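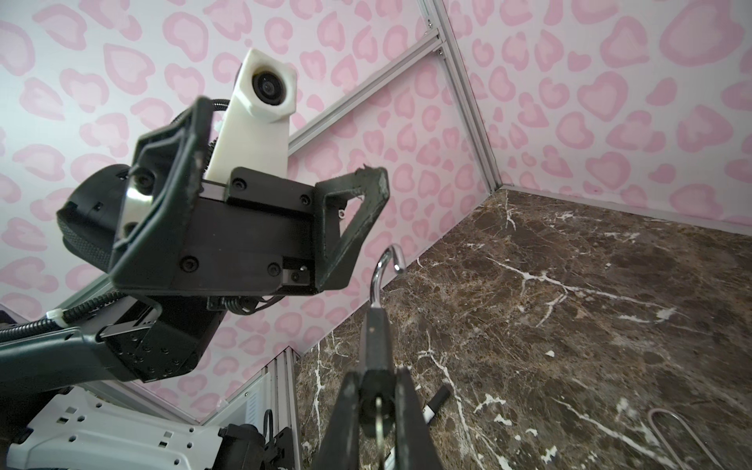 How many rolls of wallpaper do you need for a box room?

Seven, for ours, with a large repeat on the pattern. With plain paper it would have been fewer.

I had this wrong for most of the summer. I took the width of the walls, divided by the width of the roll, and came up with a number that assumed every drop would match the next one without any waste. Patterned paper has a repeat, the distance before the same bit of pattern comes round again, and each drop has to be shifted up or down until it lines up with its neighbour. The offcut at the top or bottom is usually too short to use anywhere except over the door. The repeat is printed on the label in small type. Read it before you order.

We got a price from a decorator in Triteston, £400 for labour only, and it was a fair price. I decided to do it myself anyway. I've painted every room in this house and had never hung a single length of paper, and the box room is the one with the door that stays shut when people come round.

I went to look at paper in March, before the shops closed. Van Rooij in Kadley has the books upstairs, on the sloping shelves by the window, and the woman there told me they keep around 2,000 designs. I can believe it. I spent a whole afternoon turning pages and came home with samples of three greys. They went up with masking tape and stayed up until July, by which time I disliked all of them. They looked like the inside of a filing cabinet.

So I started looking at louder things. Animal prints are back, mostly in pinks and greens and not the brown and gold ones my aunt had in her hall. A small room takes a big pattern better than I thought it would. In a long room you see yards of it at once and it gets tiring. In a box room you are standing so close to the wall that you only take in a bit at a time.

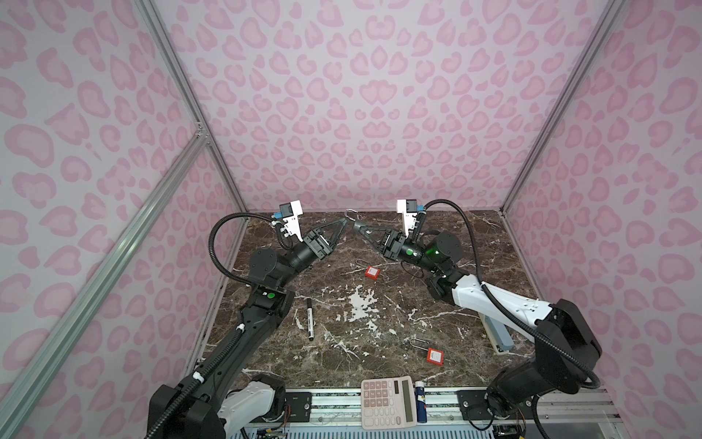

Pink leopard spots on lilac, with a brown marble-pattern top.

What we bought in the end was a Tramach paper with large leaves on it, dark green on cream. It is a paste-the-wall paper, so you brush the paste on the plaster and hang the length dry from the roll. I would not go back to a pasting table after this, and I have never even used one. The paste goes on with a roller. I put it on a bit wider than the paper each time so the edges didn't lift.

Stripping the old paper took longer than the hanging. Under the woodchip there was another layer, a small yellow flower, and under that the plaster was sound except by the window, where it came off in a piece the size of a dinner plate. I filled it, sanded it, filled it again, and then left it for a week. Then a coat of size on everything. My neighbour said I could skip the size. I didn't, and the paper slid about nicely when I needed to move it.

Things I would do differently:

Start from a plumb line and not from the corner. I did use a plumb line, but only after the first drop was already up and leaning. It came off in one piece, which is the other advantage of this type of paper.

Buy more blades. I tried to do the room on one and the trimming along the skirting got ragged. You can see it behind the radiator if you kneel down.

Turn the electricity off before going round the sockets, and do that part in daylight.

Check the batch numbers. One of our rolls was from a different batch and the green is slightly off. I used it on the wall with the window, where there is hardly any wall, and in the evening I can't tell. In the morning I can.

The room took 2 weekends once the plaster was ready. The ceiling still wants doing and there is a gap above the door where I ran out of patience with the match — the leaf simply stops and a different leaf begins. My husband hadn't noticed until I showed him, so I should have kept quiet about it.

I have most of a roll left. It is going in the loft with the label still on, in case of leaks or cats. The next job is the landing, which I think will be paint. I had a quick look at the Tramach website for stair papers last night, all the same, and the drop above the stairs is a long way down from the top of a ladder, so if anybody has done theirs without scaffolding I would like to hear how.

Posted 2020-09-15

7 comments
2 shares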